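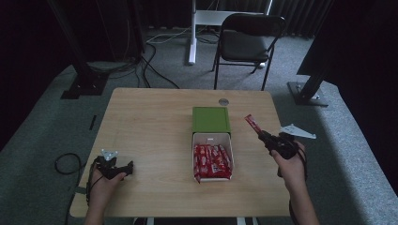
Chocolate bars, box open, one bar in the right-hand gripper and the left gripper low over the table.

Rules of the Table: A Gallery With Complaints

Posted 6/10/19

Every group that records hand-held gripper work sooner or later writes a rule sheet. Ours is called the Claven sheet, after the room it was first taped up in, and it has grown from one page to 19 numbered rules. I was asked to put up a gallery page showing the sheet in use. I said yes, on the condition that I could say which rules I believe in and which ones I think are there because somebody liked the sound of them.

So the gallery starts with the chocolate bars, and the notes that follow go rule by rule through the ones a session like it touches. I have skipped the rules about file names and door keys. If you want the full sheet, ask at the Lanach desk, where there is a binder with the current version in front and all the old ones behind it. Check that you have the current one. I have twice been handed a February copy by people who swore it was new.

Rule 2. One item in the jaws at a time.
I support this one without reservations. Wrapped bars lie against each other and over each other, and it is tempting to go for two. The sheet says one, and says that if two come up together you put both back and mark the attempt. People do the first part. I have my doubts about how often they do the second.

Rule 3. The idle hand stays low and still.
The reasoning is that a wandering left gripper makes a recording hard to use later. Fine. But "still" is not defined anywhere on the sheet, and "low" is defined as "below the working hand," which is easy to satisfy by raising the working hand. I asked for a number. I was told a number would be too strict. A rule that can't be broken isn't doing much for us.

Rule 5. Markers stay clear of sleeves, cables and the other gripper.
The white triangular markers on the grippers are there to be tracked, and a covered marker ruins a run faster than a dropped bar does. It's a good rule and a dull one, and it has saved more work than any other line on the page. The people at Zapata use nearly the same wording, which I take as a sign that they learned it the way we did.

Rule 6. Cables run back along the arm.
Sensible at the wrist. What I don't like is that the rule stops there. It covers the part of the cable you are holding and leaves the floor to Rule 14, which reads, in full, "Keep floor cables tidy." Look at the carpet in the picture and tell me whether that counts as tidy. There is a coil by the front left of the table, which I'd pass. There are loose runs at the back, which I wouldn't. Under the present wording both of us could be right, and that's my problem with it.

Rule 7. Open containers fully before recording.
A box with a lid that stands up and a tray that slides forward ought to be set that way before anyone starts, unless opening it is the task. I was against this at first because it seemed fussy. I have come around. A half-open tray changes the reach, and then you are comparing one kind of grab with another and calling them the same thing.

Rule 8. Only task items on the table.
Again, mostly good. The metal cap set into the tabletop is part of the table, and the sheet rightly lets it be. Earlier versions asked for such things to be taped over. We taped, the tape curled, and the tape became one more item on the table. That line was struck out in February and I was glad to see it go.

Rule 9. Chairs back behind the line.
There is no line. There was going to be a line. A folding chair behind the table is what you'd expect in a working room and I have no quarrel with it, but a rule that points to a mark on the floor should come with the mark. I have raised this at every review since the rule was added.

Rule 11. Break at 15 minutes.
The rule I would fight for. Holding a gripper up over a table is tiring in a way that sneaks up on you, and tired hands make sloppy recordings. The trouble is enforcement. The sheet says the operator calls the break, and the operator is exactly the person who wants to finish the tray first. I'd rather have a timer, a loud one.

Rule 12. 200 clean pickups per item type.
Where did this figure come from? I have asked and the best answer I got was that it was on the Pramaso form we borrowed our layout from. It may be the right target for bars in wrappers. I can't see why it should also be the right target for a sponge. Round numbers on a rule sheet make me nervous, and this is the roundest one we have.

Rule 13. Review 80 percent of recordings the same day.
Nice idea. If you can't review all of them, say which ones get skipped and how they are picked. At present they are the ones at the end, when everybody wants to go home — and those are the ones most worth watching.

Rule 17. Report misses as well as successes.
I put this last because it is the one visitors ask about, and the one I trust least as written. A bar held firmly in the jaws makes a good picture. A gallery like mine will always lean toward good pictures, so please don't read it as a score. The sheet has a column for misses, and I would like to see that column posted next to the gallery, unedited. The request is in. No reply so far.

Comments on the wording of any rule can go in the front pocket of the Lanach binder. Please write the rule number at the top and the version you are looking at.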